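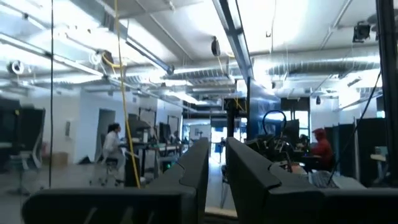

Chapter 4
Look Up: How a Big Room Works

Most of us walk into a large workroom and look at the desks. Try it the other way around! Tip your head back first, and you'll find that an open ceiling tells you a great deal about how the people below get their air, their light and their power.

In many older offices all of this is hidden behind flat panels. In an open-plan lab it is often left in plain view, and for anyone studying buildings that's a gift. A steel beam crosses the white ceiling, round silver ducts run along it, a long fluorescent fixture glows on the left, and cables hang down toward the floor (a bright yellow one is the easiest to spot). Every one of those is a topic in this chapter.

We begin with air. Section 4.1 follows a duct from the fan to the far end of a room, and you'll work out the airflow for a floor area of 1636 square feet. Section 4.2 turns to light, and to why white paint overhead makes such a difference at desk level. Section 4.3 is my favorite: cables that drop from above, and what they let you do with the furniture once the outlets no longer have to be in the walls.

Before you read on, pick a large room you use often, a gym or a library or a workshop, and sketch its ceiling from memory. Then go and check. Vimala Pinto's class at Rirkemdale tried this with their own workshop, and 23 sketches came back without a single duct!

Words to know: beam, duct, fixture, cable drop, open plan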